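Moving a 166 GB photo archive off the old NAS

The Drudico box in the hall closet has been complaining about drive 2 since spring. The reallocated sector count was stable for a long time, then it moved twice in one week, and I decided to stop watching it and migrate. These are my notes, mostly so I can find them again.

Starting point: a two-bay Drudico unit, mirrored, firmware several versions behind because the last update broke NFS permissions and I rolled back. The share I care about is photos and scanned documents, 166 GB. Everything else on the unit is either reproducible or already elsewhere.

Target: a small desktop machine I bought used from a shop in Hallcombe, with two new disks in a ZFS mirror. I considered another appliance. The cheapest one I would have accepted was $399 without disks, and it would have left me with the same problem of a vendor deciding which version of rsync I get to use. The desktop draws more power at idle. I measured it at the wall and can live with the number.

First pass

I mounted the old share read-only and ran rsync with -aHAX and --numeric-ids. Throughput was poor from the start. Large files moved at close to line speed, but the scanned documents are thousands of small TIFFs, and on those the transfer dropped to almost nothing. The old unit's CPU was pinned by smbd the whole time. Switching to the rsync daemon on the NAS side helped a lot. It is hidden under Backup Services in the admin panel, and it has to be enabled per share as well as globally. The per-share setting is on a different page.

The first full pass ran overnight. It ended with exit code 23, partial transfer due to error. I had expected a bad sector. The log showed file names instead.

Names

Years ago I imported a batch of folders from a Mac, and those names are stored in decomposed Unicode. A later import, from a Windows laptop, used composed forms. The two look identical in a terminal. On the old file system they lived side by side in the same directory without trouble, so I had folders that appeared twice in a listing with different contents. I had seen this before and blamed the file browser.

On the new pool I had created the dataset with normalization=formD, which treats both spellings as the same name. That is the right setting for me, but it means the second of each pair collides with the first. It also can't be changed after the dataset is created, so the choice had to be made before going further. I kept formD and wrote a short script to list every pair that would collide. It found 6 directories. I merged those by hand on a scratch copy, which took an evening, mostly spent comparing near-duplicate folders of a trip to Kestmont.

I keep a whiteboard next to the keyboard for this kind of work, to draw which copy is the source and which is the destination before typing anything with --delete in it. A mirror counts as one copy. I have to remind myself of that every time, and it was the reason I put off a real offsite copy for so long. 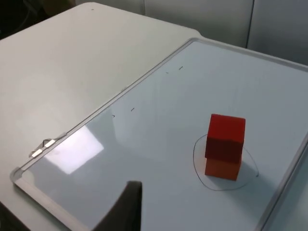
Red on orange, circled in black marker.

Verification

rsync decides what to skip by size and modification time. That is fine for a repeat run and not enough for a final check, particularly with a suspect drive on the source side. I generated SHA-256 sums on both ends and compared the sorted lists. The NAS took most of a day to hash its side.

After the merge there were 3169 mismatched lines, which was alarming for as long as it took to scroll down. Nearly all of them were thumbnail files the NAS generates in hidden folders, and it had been regenerating them while I was hashing. I excluded those folders and ran the comparison again. Two differences remained. Both were JPEGs, same size and same timestamp on each side. The copy on the new machine opened correctly, and the one on the NAS had a gray band across the lower third. My reading is that the source was read correctly the first time and badly the second, or that the mirror served me a different disk. I can't prove either one. I kept the good files and wrote down the paths.

Snapshots and offsite

The new dataset takes hourly snapshots kept for two days, daily ones kept for a month, and monthly ones kept until I need the space. Photos don't change much, so the overhead is close to zero.

Offsite is a single encrypted disk that I swap by hand, updated with zfs send -- incremental, from the last common snapshot. The thing to watch is pruning. If the common snapshot gets deleted on the source, the next send has to be a full one. I put a hold on it with zfs hold and named the tag after the disk, kan, which is what is written on the enclosure.

Left to do

Mail alerts from zed are configured but I have only seen the test message arrive. A scrub is scheduled for the first of every month, so August will be the first unattended run. The old NAS is powered off with its disks still in it, and it stays that way until I have restored a folder from the offsite disk on a different machine and compared the sums.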